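The Burger, Reconsidered From the Lettuce Up

Reading time: 4 minutes

Clem Hoani has made burgers for 20 years and says he has been proud of 11 of them. He can list them. Most were eaten standing up, one was at a wedding, and the best, by his reckoning, had slid off its own bottom bun before he reached the car.

Sliding is the subject he'd like to discuss. We met in November at Ifans, the narrow lunch counter he runs with Rochelle Lockyer in Prolterden, where the menu is short, the stools are shorter and the argument about where the lettuce goes has been running since before they had a lease.

Lockyer is a bottom-lettuce person. A leaf under the meat, she holds, keeps the juices off the bread and gives the whole business some grip. Hoani puts his on top, ruffles and all, and regards anything beneath the patty as bedding. The compromise they have reached is that whoever is on shift does as they please and the other one finds out from the customers.

"People have favourites," says Lockyer. "They ring up and ask who's working."

I had come expecting to be told about meat. Everyone who writes about burgers gets told about meat: the grind, the fat, the cow's outlook on life. Hoani gave it perhaps two minutes and went back to cabbage. He shreds it fine and keeps it near the lettuce, and will talk about the colour for as long as you care to stand there. Lettuce goes limp under a hot patty. Cabbage, he says, has self-respect.

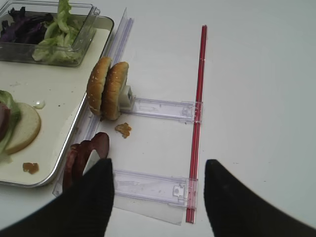 Purple cabbage and torn lettuce share a tub, with two sesame bun halves standing on edge beside the tray.

The buns deserve a word. For years the pair bought theirs from Gakum, a bakery out past the rail yards, and for years the seeds came off in the bag. Lockyer once tipped out a week's worth and baked them into crackers, which sold better than the burgers. They have since gone over to a softer, browner bun from Starnetti, at 78 cents apiece, and the seeds mostly stay where they were put. Hoani misses the crackers.

Neither of them will hear a word against plain sliced white, mind you. A burger on sliced white is what most of us grew up with, soggy at the middle and folded over in the fist, and Hoani still makes himself one at three in the afternoon when the counter is quiet. Bread, meat, leaf, a blob of sauce. He eats it over the sink. Lockyer pretends to be doing the invoices.

Sauce is where they agree, and it's slightly unnerving to watch. It goes on the bun and never on the meat. It goes on thinly, with the back of a spoon. A customer who wants more may have more, in a little dish, along with a look. I asked what was in the white one and was told it was white.

Last year they sold 3,390 burgers, a figure Lockyer had ready on the back of an envelope and Hoani disputes on the grounds that it includes the ones he dropped. It is not a big number for a shop on a main street. It does suit a kitchen with one good knife and two people who can't pass each other without somebody breathing in.

If you're trying this at home, Hoani's advice is to get everything cut and torn before the meat goes anywhere near the heat, then toast the buns cut side down until they smell like a good idea. Build quickly. Press once, with a flat hand, and leave it alone. Skewers he considers an admission of guilt.

As for the lettuce, I tried it both ways on consecutive visits. The bottom-leaf burger held together. The top-leaf one ended up partly in my sleeve, and I've thought about it a good deal more since. I told Lockyer this and she wrote something on the envelope.

Contact the food desk | © All rights reserved | Back to top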